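Wrist camera or head camera: second round with the Zovex gripper

The Bravlow fingers came off the arm in February and the Zovex pair went on, using the same Brunton controller. The grip force limit stayed at 40 percent for both, so any difference should come from the pads and the finger geometry. After 57 grasp attempts on soft goods I trust the pads. I am less sure about the camera.

Fabric at close range is the hard case for the wrist view. Once the fingers are near the pile, the lens is nearly touching it and autofocus would only hunt, so I run fixed focus. Coarse weaves still give the matcher some texture to hold. Dark, smooth cloth gives it very little.

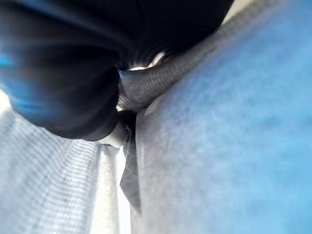 Wrist view, close in. The gray woven strap and the ribbed fabric keep their texture; the dark material and the blue fuzzy fabric blur out.

The head camera has the opposite problem. It gets the layout of the room and the furniture, which is enough to plan an approach, but a light gray garment on a light gray loveseat is a poor segmentation target. I capped exposure at 3,000 microseconds — longer settings smeared when the base turned.
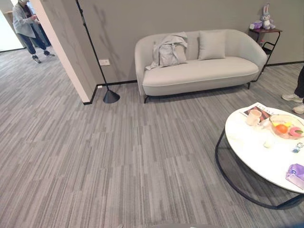

Head view of the lounge. Low contrast on the loveseat, much better on the side table and the round coffee table.

For now the planner takes its approach from the head camera and hands over to the wrist for the last stretch. The Orusbridge mount has 3 tilt positions, and I have only tested the middle one. The steeper one is next, with the same force limit.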